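Oltville Technical College
School of Engineering
Progress report to the Mevex Foundation: Graduate Placement Program, second reporting period

Summary

The program remains on schedule and within its approved budget. In this period 471 students attended at least one placement activity, and two new employer agreements were signed, with Ploretti and with Falcão. Both firms have agreed to take final-year engineering students for paid terms of 12 weeks.

Activities in this period

Employer sessions were moved from the evening to early afternoon at the request of part-time students, and attendance improved in every department except Civil Engineering. The School has asked that department to review its timetable before September.
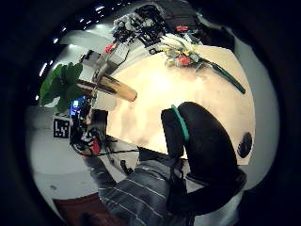 Expenditure

Travel grants accounted for $1,464 of the student support line. The balance will be carried into the next period, as permitted under the grant agreement. No transfers between budget lines were made.

Matters for the Foundation's attention

The mentoring handbook is still in draft. Comments from Falcão were received after the internal deadline, and the School requests an extension of two months for this item only.

Submitted by the Office of Graduate Placement, Oltville Technical College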